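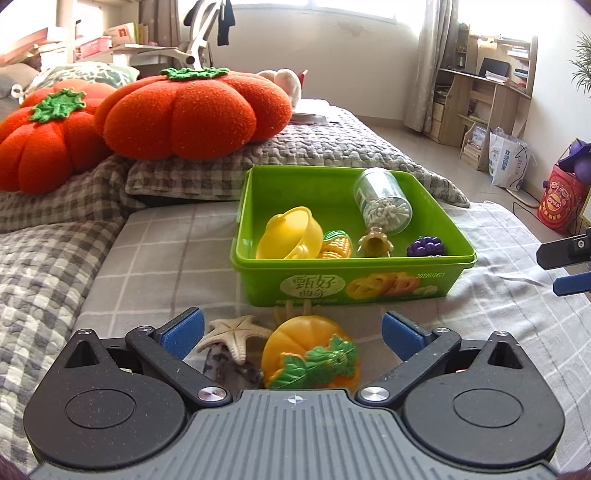

Toy bin consolidation, small props only. Box is the green rectangular one the cookies came in (label reads 甄好曲奇, code 2022012EC1 at the upper right of the front). It opens at the top and stands up by itself on a mattress, and those were the two requirements.

Currently in the box: yellow cooking pot, corn cob, grapes, the little brown-and-tan one, cotton swabs. Still on the bed: pumpkin, starfish, the dark grey mottled piece.

The cotton swabs are not a toy. They live in the box because the container is a clear cylinder and the box is the only thing on that side of the room with walls high enough to keep it from rolling. Filed under "temporary" since April.

Packing order matters more than volume with this set. The pot is the worst shape. The handle takes up space in one direction and the bowl wastes space in the other. Upright, it blocks the middle. On its side at one end, it leaves the rest usable.

Second worst is anything with a stem. The pumpkin has a thin twig-like one that sticks up from behind it, so the pumpkin goes in last, stem up, nothing on top. The leaves have jagged edges too and catch on whatever you drag past them.

Starfish: rough all over, knobbly arms. Does not nest with anything. I put it flat against a long wall and accept the loss.

Grapes go at the end opposite the pot. They fill a corner well and they are easy to find by color, so they double as a marker for which way around the box is.

The dark grey one I have down as "bark/rock" in the list. I bought it in a mixed bag from a stall in Skosudport and the bag had no contents list. If you know whether it is supposed to be bark or rock, I will update the entry.

Same problem with the brown-and-tan one. The list says "pinecone?" and a previous version of the list says "mushroom?". I have stopped editing that line.

On the box itself. I tried a Sondley drawer tray before this, 815 ml by the sticker. Capacity was fine on paper. The tray was too shallow for the pot, so the drawer above would not close. Returned it.

Also tried a Stellisix zip pouch. Holds everything, finds nothing. You end up emptying the whole pouch onto the bed to get the corn, and that is the state I was trying to get out of.

A stiff open box wins on access. You can see every piece from above without moving any of them. The cost is that it does not stack unless the lid is on, and with the pot in there I doubt the lid goes on.

Someone asked about sorting by category (vegetables, fruit, sea things). I tried it. With a set this small you get 2 items per category and one category called "other" that is bigger than the rest. Sorting by shape works better: tall, flat, round, awkward.

Someone else asked why do it on the bed. It is the right height and small pieces do not bounce. The drawback is that round ones drift toward wherever you are sitting.

Remaining: find another home for the swabs, decide on bark/rock, check whether the pumpkin clears the rim. Dollhouse furniture is a separate box and a separate thread.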